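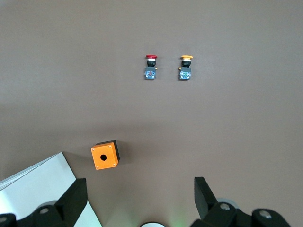 Red, yellow and the little orange box, on the taupe tabletop.

Button drawer: a small gallery

I said back in April that I'd put up a page for the push buttons, and then the workshop filled up with other people's lamps and I forgot all about it. So it's finally here, starting with the pair I like best. I have a soft spot for anything with a big mushroom cap on it — you can find it without looking, you can hit it with the side of your fist, and it looks like it means business even when it's lying on a table connected to nothing.

A few notes on the picture, for the people who asked.

The red one
Red cap, thin silvery ring, short black collar, and then the blue contact block at the bottom with its tiny screw terminals. The face of the block is translucent, so you get a peek at the little parts inside. I could look at that for a long time (and I have, while the coffee went cold).

The yellow one
Pretty much the same build with a yellow cap. I went back and forth on yellow for ages. My sister's kids call it the cheese button and now I can't call it anything else, so that's what I wrote on the drawer.

The brass terminals
One sticks out to the right on the red switch, one to the left on the yellow, so they face each other across the gap. I'm way too pleased with that.

The orange box
Small, squarish, very orange! I've been planning a control panel for the shop door at Notport, and I keep changing my mind about the enclosure. Gray would be sensible. I don't want gray. The plan right now is one button for the bell and one for the outside light, and I still haven't figured out where the cable comes in.

The tabletop
Several of you wrote to ask about the color. It's a flat brownish gray, and bright parts look great against it. I used to shoot everything on a white sheet and the pale rings just disappeared.

Where the parts come from
Mostly from Litia, who will sell you a single button and not make you feel bad about it. Lasa is cheaper, but the smallest bag of terminal screws is 1000, and I'm still working through mine. Seixas had a clear-out last winter and I came home with 20 collars I had no use for. The whole drawer is at around 80 pieces now, if you include the ones missing a cap.

Next up are the rotary switches, then the key switches once I find the keys. If you have a green mushroom cap going spare, the matte kind and any size, send me a message through the contact page. I'll trade you collars for it.

Page updated 16th January. Feel free to use the picture on your own site, just link back here.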